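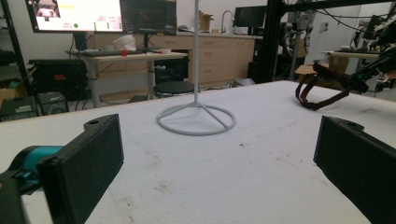 Dreltora Two-Finger Hand Tool

4 min read

The Dreltora is a two-finger gripper held and worked by hand, with a camera mount behind the fingers. It is meant for labs and workshops that want to record people doing handling tasks and then use those recordings with a robot arm. The same pair of fingers can be taken off the hand tool and fitted to an arm with the Colura adapter, which is sold separately.

We supply the tool ready built. Each one is checked by Vilmos Rácz before it leaves us, and the calibration sheet in the box is for that tool only, so please keep it.

What you get

Hand tool with trigger grip
One pair of black finger pads, fitted
One spare pair of pads
Camera bracket (the camera is not included)
Two hex keys
Calibration sheet
Carry case

Fingers and pads

The pads are flat and rectangular. They are held by a single screw each and can be changed in a few minutes. Soft pads are fitted as standard and suit most household objects, fabric, straps and card. Hard pads are better for small metal parts and can be ordered in their place at no extra cost. We suggest checking the pads for wear every 2000 grips and changing both together. If only one is changed the fingers will not close square, and the calibration will be out.

The trigger is sprung and returns by itself. It can be used in either hand. The tool weighs 400 grams without a camera, and most people will want a rest after a long run of recordings. A wrist support is in development and should be on sale in January.

Camera position

The bracket holds the camera so that both fingertips stay in view when the jaws are open. There are three tilt settings. The middle one is right for work on a flat table. The lower one gives a closer view of the fingertips but loses most of the room behind, and some tracking software does not like that. If you are using visual tracking, leave some furniture or equipment in the background. A bare wall gives the software very little to follow.

Table surface

A pale, matt surface works well. Shiny tops throw reflections that confuse tracking, and we would cover them with felt or thin foam. Marks on the covering do no harm.

Using it next to an arm

The tool has no powered parts, so it can be used at the same bench as a robot arm. Switch the arm off or put it in its safe stop before reaching across it. The Colura adapter fits the Somogyi flange directly. For the Titau you will also need the 7 mm spacer, and the longer screws that come with it.

Known limits

The jaws will not hold anything wet and smooth with the soft pads. Thin sheets lying flat are hard to pick up unless an edge is raised. The tool is not sealed and should be kept away from liquids and fine dust.

Ordering

Delivery is normally around 49 days, as pads are moulded in batches. Spare pads are kept in stock and go out sooner. For orders of more than one tool, or for questions about fitting, write to Bukola Balogun in sales and say which arm you have.

Page last updated December 26, 2025

This site uses cookies to remember your basket and country. Accept all | Manage settings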